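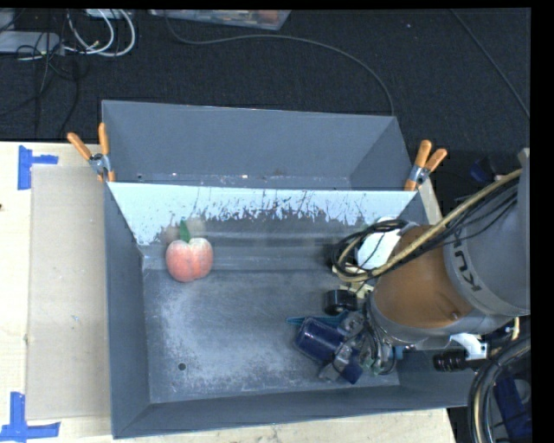
Jumping hours

A jumping hour display is a form of watch or clock indication in which the hour is shown by a numeral on a rotating disc, visible through an opening in the dial, and changes in a single step at the end of each sixty-minute period. Minutes are usually shown by a conventional central hand, by a second disc or by a hand on a small separate dial. The arrangement is counted among the minor complications, as it requires additional parts beyond those needed for ordinary timekeeping but does not calculate calendar or astronomical information.

Terminology

The terms "jump hour" and "jumping hours" are used interchangeably in trade literature. A "direct read" watch shows both hours and minutes on discs, with no hands. Not every direct read watch is a jumping hour watch, as the hour disc in cheaper pieces may creep forward continuously in the manner of an hour hand. A "wandering hour" display is a separate type, in which the hour numeral itself travels along a minute scale.

Mechanism

In the usual construction the hour disc is carried on a star wheel with twelve teeth. The star wheel is held in position by a jumper, a pivoted lever with a shaped nose, which is pressed between two adjacent teeth by a blade spring. When the star wheel is pushed past the halfway point between two positions, the nose of the jumper slides over the tip of the tooth and down the far side, carrying the disc the rest of the way.

Three methods of driving the star wheel are in common use.

Finger drive. A finger fixed to the cannon pinion engages one tooth of the star wheel near the end of each hour. This is the simplest method and needs the fewest parts. The disc begins to move some minutes before the change, and the jump is only partly instantaneous.

Snail and lever. A snail-shaped cam turns once an hour with the minute work. A lever resting on its edge is raised slowly against a spring and falls when the step of the cam passes beneath it. The falling lever drives a pawl, which advances the star wheel by one tooth. Energy is gathered over the full hour and released at once, so the disc remains still until the change.

Separate power source. A second mainspring barrel drives the disc and is released by the going train once an hour. The going train supplies only the energy needed for unlocking. The method is costly in space and is found mainly in thicker movements.

Energy and rate

The disc has greater mass than an hour hand, and its inertia must be overcome in a very short time. In a snail and lever mechanism the load on the train rises as the spring is tensioned and disappears at the jump. The effect is a fall in balance amplitude towards the end of the hour. In the Bernham calibre 34 the loss before the jump is given as 18 degrees with the mainspring fully wound, and recovery follows at once after the change. Discs are often pierced or made of thin aluminium to reduce the load.

A further difficulty is overshoot, in which the disc passes its intended position and advances two numerals. It is prevented by a stronger jumper spring, which increases the energy required, or by a locking beak that enters the star wheel as the lever falls.

Setting

Setting the hands backwards through the hour can damage a finger drive unless the finger is flexible or sprung. Many snail mechanisms have a hinged step that lets the lever ride over it in reverse, in which case the minute hand turns back freely but the hour numeral does not. Instructions for watches without this provision normally state that the time must be set forwards only.

Cases and dials

The size of the opening is limited by the spacing of the numerals on the disc. The window is most often placed at twelve o'clock. In the closed-front cases known as guichet cases, the dial is replaced by a metal cover with one or two small apertures, leaving very little crystal exposed. The Vukadinović wristwatches were of this pattern, with a rectangular case and the minutes shown in a curved slot. The Hosside pocket watch used an open dial with enamelled discs, which are prone to chipping at the edge where they pass under the window.

Production

Jumping hour pocket watches were made in small runs. The Rornham works completed 123 pieces with snail and lever drive, of which 10 had a repeating mechanism coupled to the same cam. Later quartz versions use a stepping motor to turn the disc directly and need no jumper spring of any strength.

Related articles

Cannon pinion
Digital display (mechanical)
Retrograde minutes
Star wheel and jumper
Wandering hours

Contact the editors | Copyright and reuse | Back to top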